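Progress report to the Nevstead fund, household chores project
22/08/2023
From: Teodor Czerwiński, Turnumel

Hi all,

You asked me in April to keep these short and to say plainly whether a machine can tidy a desk yet. So, plainly: a bit! More than in the spring, less than I promised you over lunch.

What we've been doing

We narrowed the chores down to one family, which I call "put it back where it goes." Books into a tray, pens into an organizer, bag out of the way. We show the job by hand with the gripper, and then the policy gets to try it on its own. We have 543 good demonstrations now (I threw out a lot of bad ones, mostly mine from the first week, when I kept rushing). Xia has been much steadier at it than me and I've handed most of the demonstrating over to her.

The desk setup is the one we'll keep through the fall. Books stand upright in the white tray, the organizer goes next to it, and the red backpack leans at the far left. The soft orange pads with the ridges are staying on the fingers too, I like them a lot.

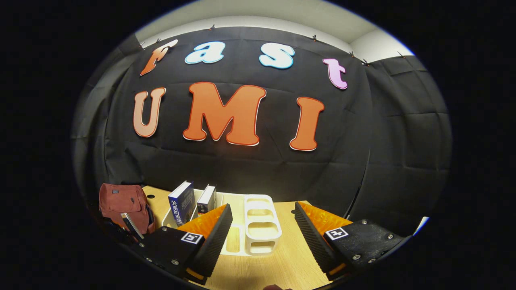 How it's going

Books are the happy story. Over the last round of 16 tries, the arm got a book into the tray 10 times without help. Thin books are still worse than thick ones, and if two are leaning on each other it tends to grab both, or neither.

Pens are not so happy. It can pick one up fine but then it pokes at the organizer like somebody threading a needle in mittens. We got 7 clean ones out of the same number of tries, and I wouldn't show those to a customer.

The backpack I'd rather not put a number on. Straps are awful.

The shop-floor side

Grasitz let us try shelf restocking at their store for an afternoon. Boxes went okay, anything in a bag did not, and a person with a cart would have lapped us several times over. They'd still like us back (very kind of them), and I want to go once the pens are better.

Money and what's next

We're a little under budget, mainly on travel. I'd like to move what's left to a second set of finger pads and more hours for Xia, if that's all right with you. Can you let me know before I order?

Teodor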